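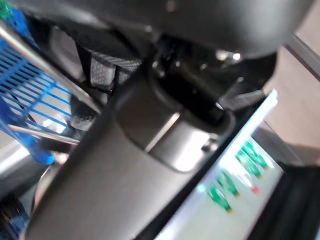 Fustcombe, May

The royal visit is nearly on us, so I walked the route this morning with my clipboard and a flask of tea. This is the same checklist we used for the jubilee lunch, with my scribbles after each line. Do shout if I've missed something!

Barriers along the green: OK. All in and linked up. Lachlan Ruawai gave every one a good shake (he enjoyed that far too much).

Flower handover point: NEEDS WORK. It's bang on the dip in the pavement where the puddle forms. I'd move the children three paces towards the bakery, and please, soft posies only, no wire and no pins. I still remember my own curtsey in the rain when the Princess came, I nearly went over on my face and she was ever so kind about it.

Bunting: OK, mostly. One string by the Oddsson tea rooms hangs low enough to catch a tall hat. Eskil Hägglund is bringing his ladder.

Wheelchair viewing area: OK. Lovely spot, flat, with a clear view of the car door. Room for 20 chairs and their companions.

Crowd limit on the green: CHECK. The plan says 2,375 but the old jubilee sheet says 3,065, and that was before the new flower beds went in. I've gone with the lower number until Sille Vigfúsdóttir rings me back.

First aid: OK. 3 posts, all signed. The one behind the church wants a bigger sign, I walked straight past it and I was looking for it!

Cables for the loudspeakers: NOT OK. There's a loose run right across the church path. Needs a proper cover before anyone in heels goes near it.

Toilets: OK. Clean, stocked, and the lock on the end one has been mended at last.

Plaque curtain: OK. Pulled it five times, no snags. The cord is a bit short if you're not very tall, so I've asked for a longer one.

Lost children point: OK, in the library porch. Still needs a second person after lunch.

I'm going round again at 4 pm for the cables and the bunting, and I'll bring the spare tape.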